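Spending slowly: Nabila Salem on planning for a second arm
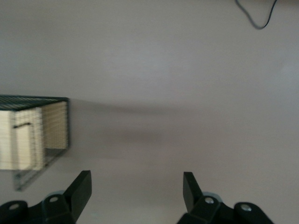 The quote that sat on her desk until June

Nabila Salem keeps the equipment budget at Stirnura, and she'll happily talk about it for as long as the tea holds out. "People ask me what the arm costs," she told me, "and I say, well, do you want the arm, or do you want the arm working on a Monday morning?"

The first year, she admits, she planned for the machine and very little else. Then came spare finger pads, cables, mounting screws and training for Reda Ouali and the evening shift. "The pads are 329 a set, and I had put down zero!"

Now she holds back 30 percent of every purchase for what follows it, and she asks suppliers for lead times in writing. One part took 14 weeks.

Will there be a second arm? "I'd love one, I really would," she said, pouring again. "Reda has already picked the spot for it. I've told him to ask me after the service contract is signed."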